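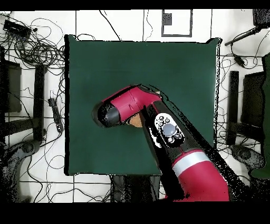
*A red and black arm over the green mat in our test area.*

## About Larkon

Larkon writes planning and control software for robot arms. We don't build arms. Customers keep the hardware they already own, and we supply the part that decides how it moves.

The company was started by Tuncay Çetinkaya and Marleny Betancur, who had worked together on motion planning for packaging lines. There are 14 of us now, most of them engineers. We share one floor with our test cells, so the people writing a planner can walk over and watch it run.

### What we make

**Tratari** is our motion planner. It takes a goal pose and a model of the workspace and returns a path the arm can follow at its rated speed. When the workspace changes, it replans from the current joint positions.

**Adetport** is the tooling around it: logging, replay, calibration and a viewer for joint data. Wilmer Restrepo wrote the first version to debug our own controllers. Customers asked for it, and it now ships with every license.

### How we test

Every change to the planner runs against 600 recorded tasks in simulation. A smaller set then goes to a real arm. Jairo Ccori runs the hardware tests and signs off on each release. We release every 6 weeks. Known problems are listed in the release notes, including the ones we haven't fixed.

### Working with us

Most projects begin with a short trial on the customer's own arm. Mercedes Carhuamaca handles trials and support, and she can tell you which controllers we cover today. We also take two interns each July.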